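Setting up card alerts in Kollora, part 3: locks and limits
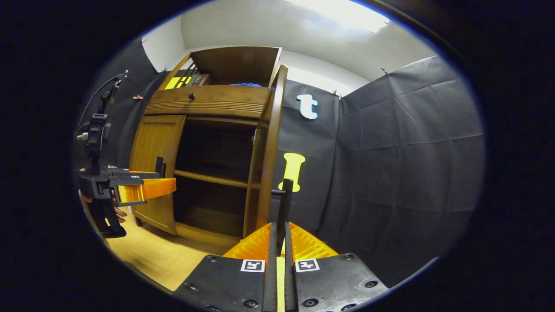 Wooden cabinet, small room with dark gray fabric.

OK, so by now you've got the Kollora app on your phone and your debit card linked. I did this section with my aunt's card sitting next to me, so the steps follow the order she tapped things in.

1. Open Kollora and tap Cards, then the card you want. If you have two, check the last digits first (I locked the wrong one and had to start over!).

2. Tap Limits. Set the daily cash limit. It comes set at 1,864 dollars, and I took mine down to 500.

3. Tap Alerts and switch on Cash withdrawals and Transfers out. Leave Sound on for both.

4. Go to PIN privacy and turn on Ask again after 9 minutes.

5. Tap Save at the top right. The little wheel spins for a bit - let it finish.

Note: On the older Skeson phones the Save button hides behind the keyboard. Swipe the keyboard down and there it is.

Caution: An alert only tells you money moved. It won't stop it. If you get one you don't recognize, tap Lock card right away and then call the number you wrote down in part 1. Please don't call a number that came in a text, even if it has the bank's name on it.

6. Test it. Take out a small amount at a machine you know and wait for the ping. Look at the card that comes back out, too, and make sure it has your name on it before you put it away.

7. If no ping comes, go back to step 3. Sreekumar Iyengar wrote to me that his alerts went quiet after a phone update, and switching them off and on again fixed it.

Note: Lock card doesn't cancel bills you've already scheduled. Those still go through, so keep enough in the account.

Part 4 covers adding a trusted person.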